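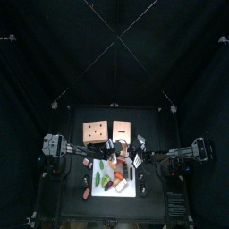 How many demonstrations does a two-arm policy need before held-out results mean anything?

It depends mostly on how much the layout varies between episodes. For a single table with toy food and a couple of wooden boxes, a few hundred is a common starting point, and the held-out set matters more than the total.

Miroslava Mikuš
27/06/2023

I am trying to reproduce the Rotinden result on bimanual sorting. I have 362 teleoperated episodes and train one policy for both arms. On layouts close to the training ones it does well. When the drawer cabinet is moved or turned, it does badly. I hold out 17 episodes, picked at random. Is the split wrong, or is the method weaker than reported? A typical moment is a green leaf-shaped piece held by the left gripper, with the other toy food laid out on the table. 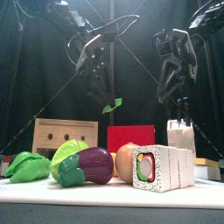 Fuad Hadgu

The split. If you pick episodes at random, nearly every held-out layout has a close neighbour in training, and you are measuring recall. Group the episodes by layout first, then hold out whole groups. We did this at Murín and the reported success fell sharply with no change to the policy.

Also check what you count as a success. Scoring the grasp and the placement separately is more useful than one figure for the episode. Three conditions are worth logging for every trial:

Drawer closed at the start. The arm has to find the front panel, and errors in cabinet angle show up early.

Drawer open at the start. This isolates placement. A green piece lying by itself on the drawer floor is easy to score from the wrist view, even with more food on the white board alongside.
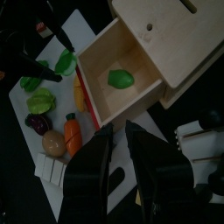 Cabinet turned. Keep the food layout fixed and change only the angle. If this condition fails and the other two hold – as I suspect – the policy has learned a position on the table.

Ludmila Beneš

Had the same thing with Vukik. More data fixed it, I think. We added 90 episodes in November and it got better, but we changed the crop size that week as well so I can't separate the two.

Delia Zamfir

Agree with Fuad on grouping. I would add that one training run is not enough for a comparison. Use 4 seeds and report the spread. Ours was wider than the gap we were trying to explain.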